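I've been meaning to write up the folding results since last March, and every time I sat down to do it I'd find one more thing to check and off I'd go again. So please forgive the rambling, and get yourself a coffee.

The question we started with was a small one. When a policy learns to fold T-shirts from human demonstrations, does it help to include the messy middle of the job, where a sleeve has landed in the wrong place and somebody has to sort it out? Most of our early Pukidby demonstrations were very tidy. Good shirt, good fold, done.
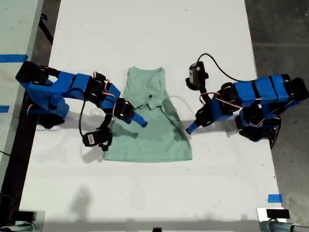 We trained two versions of the same model. One saw 3308 clean folds. The other saw the same number, but with 16 percent of them swapped for recoveries, where the operator started from a bunched-up shirt and worked back to a flat one. Everything else stayed the same, right down to the learning rate (which I'm still not convinced by, but that's another post).

On shirts that started flat, I couldn't tell the two apart. On crumpled ones, the recovery version finished 47 percent more folds, and I reran the whole evaluation with three different seeds before I let myself get excited about it!

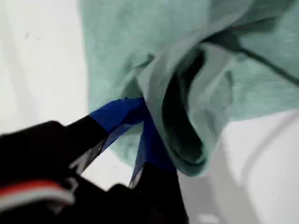 *Photo: Galanis lab blog*

What I love most is how the second model behaves when a grasp goes badly. It lets go, backs off a little and tries again from a slightly different angle — the clean-only model tends to keep pulling at whatever it has. Knit cotton is so forgiving to us and so unkind to a pair of fingertips, and a grip that takes in one layer too many can spoil everything that follows.

Towels are next, and then I'd like to try the same mix on the Garico button-downs, collars and all. I expect those will keep me humble well into spring.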